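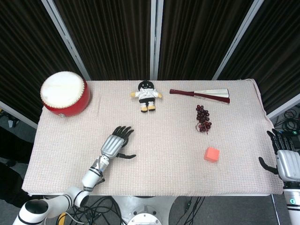
Wenoton Planner: Review of a Grasp Planning Package for Two-Arm Systems

Reviewed by Nives Valentini, with bench support from Cosimo Pace

Wenoton is a software package for grasp and motion planning, sold by Bekeo under a yearly license for each workstation. It takes in color and depth data, proposes grasps for multi-finger hands, and sends joint paths to the arm controller. The present review covers planning and perception only. The teaching tools, which are licensed separately, were not assessed.

Installation

Setup on a clean workstation took 14 minutes, excluding the hand model. Loading the hand model required a manual edit to the joint limit file, as the thumb range supplied by default was too narrow. The manual mentions this step in an appendix. It belongs in the first chapter.

Perception

Segmentation of separate items on a plain cloth was dependable. Hard objects with a clear outline, such as a drum, received stable masks from one run to the next. Grapes were more difficult. The package sometimes treated the bunch as a single body and sometimes divided it into several, and each division started a new round of grasp proposals. A setting named "merge distance" corrects the fault, but it applies to the whole workspace and cannot be set for one object.

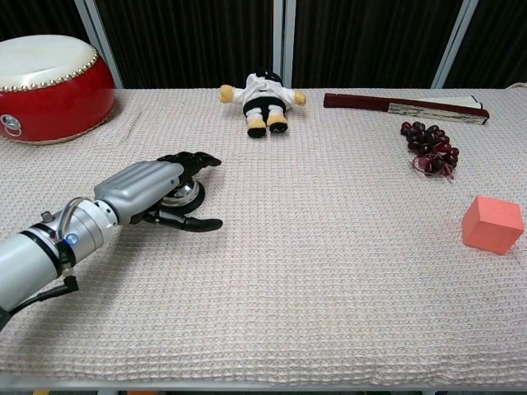
The hand low over the cloth, with the drum, doll, fan, grapes and foam cube on the table.

Planning

The test set consisted of 545 planning requests. Median planning time was 260 milliseconds with one arm active. Times rose noticeably when both arms were enabled, and the planner was at times overly careful, keeping one arm still until the other had left the shared area. Users who need true two-arm motion should request a trial before purchase.

Low approaches deserve separate mention. A closed fan lying flat leaves little room for the fingers, and the planner handles the case by tilting the wrist and bringing the thumb in along the table surface. The resulting paths were smooth. The table height must be entered with care, however; the package does not estimate it from depth data.

Logging and support

Logs are complete and written in plain text. The replay viewer is slow to open long sessions - one file of 1754 entries had to be split before it would load. A support request sent on a Wednesday was answered the next morning by Lakmal Kodikara of Bekeo, with a corrected limit file attached.

Assessment

Wenoton is recommended for laboratories working mainly with one arm at a time. Sites already using Gentile for motion planning will find the grasp proposals better and the two-arm handling weaker.

Rating: 4 out of 5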